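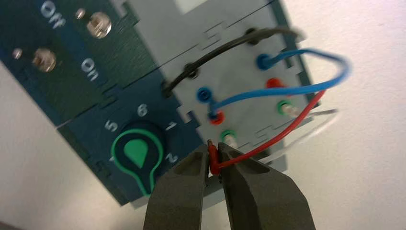
Figure 1. Teal and grey panels with finger-jointed seams; "On" and "Off" labels beside the knobs.

3. Label legibility trials

The third part of the Kiltbridge project compared printed control labels at reading distances up to 3 metres. Two typefaces were tested, Plitness and Kadlec, each in white on a dark ground and in black on a light ground. Readings were collected in July from first-year students, who called out each word as it was shown.

After spoiled entries were removed, 3,907 readings remained. Short words were read correctly more often than long ones in both typefaces. Plitness gave fewer errors at the far distance - mainly confusion between "Off" and "Oil". Lighting was held at 400 lux throughout.

Rotated labels were slower to read in every condition. The effect was larger for Kadlec, whose lower-case letters are narrow. Gloss stock from Erketti was dropped after the pilot, as glare made the timings unreliable. Full timings are given in Appendix B.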